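Chapter 6
Giving the Arm Somewhere to Work

In this chapter
Choosing and leveling a table
Building the frame that carries it
Leaving enough slack in the cables
Where the stop button goes
The first slow moves above the surface

By the time you reach this chapter you have an arm that holds itself up, joints that turn the way you ask them to, and (if you followed Chapter 5 all the way to the end, including the part everyone is tempted to skip) a gripper that opens and closes without complaint. It is a lovely stage of the build. It is also the stage at which a good many home projects sit on a shelf for a year, and I would like to get you past it as gently as I can.

The trouble is that an arm by itself has nothing to do. It can wave, and waving is fun for an evening, but as soon as you want it to pick up a block and set it down somewhere else, you need a somewhere. You need a surface that stays put, at a height you know, in a place the arm can reach, with its wires out of the way and a button close to your hand. I think of all this together as the workplace of the arm, and I have come to believe it deserves as much care as the arm does.

I learned this the slow way. When we started the Redance arm at the Strebel workshop in Pradport, our workplace was a folding table that somebody had left behind after a rummage sale. It had a vinyl top and one leg that was a little shorter than the others, and we put a wad of cardboard under it and thought ourselves very clever. Then we taught the arm to lower its gripper to just over the tabletop, wrote down the position, and went home pleased. The next evening the same position drove the finger straight into the vinyl. We spent the better part of that session hunting for a mistake in the code, reading every line aloud to each other, and there was no mistake in the code. Someone had leaned on the table while putting on a coat, and the cardboard had squashed.

Wian Dlamini, who had more patience than the rest of us put together, got out a ruler and measured from the floor to each corner, and that was the end of the folding table. I still have the notebook page. The corners are written down in pencil with an unkind word next to the lowest one.

What you should have before you begin

I am going to assume the following are finished and working: the arm bolted to a base that doesn't rock, the controller from Chapter 4 in its box with the lid on, the stop circuit wired and tested with the arm unloaded, and the gripper mounted to the wrist flange with all of its screws in. If the gripper is still held on by whichever two screws you could find, please stop and find the others. I will wait. A gripper that can shift on its flange will make nonsense of every position you record in this chapter, and you will blame the table for it, which hardly seems fair to the table.

You will also want a spirit level, a steel ruler, a set of hex keys, a roll of masking tape, a pencil, and a handful of small wooden blocks. The blocks are for practice. Plain wood is ideal, and offcuts from the scrap bin are as good as anything you could buy, provided you sand the splinters off the edges.

The top

Almost any flat, stiff, heavy thing can serve as a tabletop, and readers of the earlier edition of this book have written to tell me about kitchen counters, old doors, a bench from a school science room, and slabs of stone. I have a soft spot for stone. It is heavy, it does not sag, and it doesn't care if you spill coffee on it (wipe it up anyway). Against it you must set the plain fact that stone is hard, so that a finger coming down too fast has nothing to give it a cushion, and that a polished surface throws window light back in your eyes, and into the lens of any camera you add later. We will come to cameras in Chapter 9. If you already know you'll want one, look at your top in the afternoon with the blinds up before you settle on it.

Wood is kinder to the gripper and easier to drill. Its weakness is that it moves with the weather. Our wooden top, the one between the folding table and the one we kept, was flat in March and had a distinct belly by summer, and I was fonder of it than it deserved.

Whatever you choose, lay the ruler on edge across it in several directions and look for light underneath. A hair of light is fine for picking up blocks. If you could slide a coin under there, choose another top.

The frame

Under the top goes a frame, and for this I recommend slotted aluminum extrusion with very little hesitation. It costs more than lumber, and I know that matters. But you will change your mind about where things go, probably more than once, and with slotted rail you can change your mind with a hex key. The arm's base, the control box, a post for a light, a bracket for something you haven't thought of yet can all be fastened to the same slots and slid along until they are right.

Our first order came to 347 dollars with the corner brackets, and we could have spent less. We bought brackets as though we were building a bridge. The parts list at the back of this chapter is the trimmed version, worked out by Wian after we had taken the whole thing apart and put it together again with what was needed and nothing extra.

Cut or order your rails so the arm's base and the tabletop are tied to the same frame. I would underline that sentence if the publisher let me. When the two stand on separate legs, every bump to either one changes the distance between them. Tie them together and a bump moves the whole affair at once, arm and table both, and your recorded positions still mean what they meant yesterday.

Cables

A cable at the wrist has to travel everywhere the wrist travels, and then a bit farther, as it also bends and twists on the way. Beginners tend to cut it too short for neatness and then watch it pull tight the first time the arm reaches for a far corner. Leave it long. Move the arm by hand, with the power off, to every corner of the table and to the highest point you expect to use, and watch the bundle the whole way. It should never go straight. Long loops do have a fault of their own: they droop, and a drooping cable will sweep a block off its mark as neatly as a broom. For now, put up with the droop and keep the blocks clear of it. Section 6.4 shows how to hang the bundle from a spring arm, which is a pleasant afternoon's job once you know where your cables like to go.

The stop button

Put it where your hand already is. Sit or stand where you mean to work, shut your eyes, and reach. If you found it, good. If you knocked over a mug, move the button (and perhaps the mug). It must be fastened to the frame, outside the sweep of the arm, so that you never have to reach past the thing you are trying to stop. Everyone who uses the workshop should try it once while the arm is moving slowly, visitors included.

First moves above the table

Now for the good part! Start Drovudo, the little jogging program we loaded in Chapter 5, and set the speed slider as low as it will go. It runs from 1 to 100, and you have no business above the bottom few marks today. Raise the wrist well clear of the table. Bring the gripper over the middle of the top, fingers pointing down, and lower it a step at a time until you can just slide a folded sheet of paper underneath. Stop there. Write down the height that the program shows. On our table it reads 68 millimeters, measured from the base plate; yours will be something else, and whatever it is, it becomes your floor, the number below which you promise not to send the arm until you have set a software limit to keep the promise for you.

Then lift, move toward a corner, come down again, and compare. Do all the corners. Mark each spot with a bit of tape and pencil the reading on it. It's quiet, fiddly work and I have always enjoyed it, with the radio on low and a good light over the bench.

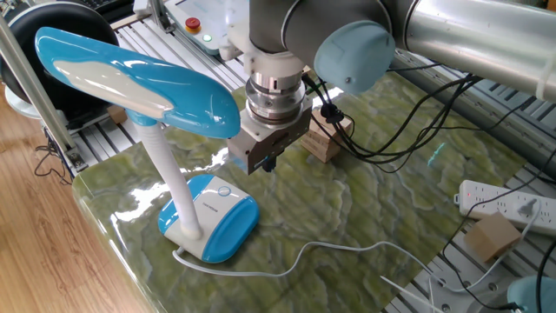
Why should the arm's base and the tabletop be fastened to the same frame?

Fastening both to one frame keeps the distance between them fixed. If the frame is bumped, the arm and the table move together, and the positions already recorded can still be used.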